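4 Setting up the Pledlow kitchen scale

Revision 2023-03-04. Please read the whole section one time before you begin. The setting up takes some minutes and needs no tools.

4.1 Choosing the place

The scale measures well only on a surface which is hard and level. A table or a kitchen bench is suitable. A tablecloth, a rubber mat or a carpet is not suitable, as the feet sink in and the reading becomes too low.

Keep the scale away from the cooktop, from an open window and from the fan of a range hood. Moving air pushes on the platform and the last digit will not stay still.

Note: When the scale is carried from a cold room into a warm room, let it stand for 30 minutes before the first use.

4.2 Putting in the batteries

1. Turn the scale over and lay it on a soft cloth.
2. Push the cover in the direction of the arrow and lift it off.
3. Put in 2 batteries of type AAA. The plus and minus signs are printed inside the compartment.
4. Close the cover until you hear a click.
5. Turn the scale back on its feet. The display shows all segments and then 0 g.

CAUTION: Do not mix an old battery with a new one. Take both batteries out if you store the scale over the winter.

4.3 Choosing the unit

Press UNIT to change between grams, ounces and millilitres. The scale remembers the last unit, also after it is switched off. The millilitre setting is correct only for water. For milk or oil please weigh in grams.

4.4 Checking with the test weight

The Pledlow is delivered with a test weight of 600 g, packed in the small box marked Groen.

1. Switch on and wait for 0 g.
2. Put the test weight in the centre of the platform.
3. Read the display. It must show 600 g. One gram more or less is allowed.
4. If the difference is larger, hold CAL until the display blinks, take the weight off, wait for 0 g, and put it on again.
5. When the display stops blinking, the calibration is stored.

Do not use a tin or a packet of flour in place of the test weight. The weight printed on a packet is without the packaging.

4.5 Weighing in a plate or bowl

The key TARE takes away the weight of the dish, so that only the food is shown.

1. Put the dish on the platform.
2. Press TARE once. The display returns to 0 g.
3. Put the food in the dish and read the weight.
4. For a second food in the same dish, press TARE again before you add it.

Light plastic plates are practical for portions. If you give each member of the family a plate of a different colour, you can prepare several portions one after the other and not confuse them.

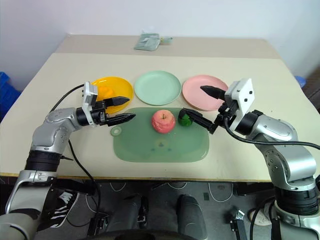

Must I press TARE again when I change to another plate?
Press it again every time. Two plates of the same set can differ by a few grams, and the scale keeps the old value until it receives a new one.

When you lift the dish off, the display shows a minus sign in front of the number. This is the weight of the dish and it is not a fault. A heavy ceramic bowl can show, for instance, -473 g. Press TARE with the platform empty and the sign disappears.

CAUTION: The dish counts in the maximum load, also after TARE. If the display shows Err, remove the load immediately.

4.6 Connecting to the Vidia app (only model with radio symbol)

1. Switch on Bluetooth on your phone and open Vidia.
2. Hold UNIT until the radio symbol blinks.
3. Choose Pledlow in the list and confirm.

Keep the phone beside the scale during the pairing, but never on the platform. If the name does not come in the list, close the app completely and start again with step 1.

4.7 Cleaning

Wipe the platform with a damp cloth and a little dish soap. Do not hold the scale under the tap. Flour between the platform and the housing can be removed with a dry brush.

Spare covers and test weights can be ordered from the Nirnolitz service centre. Please write the serial number from the underside of the scale in your order.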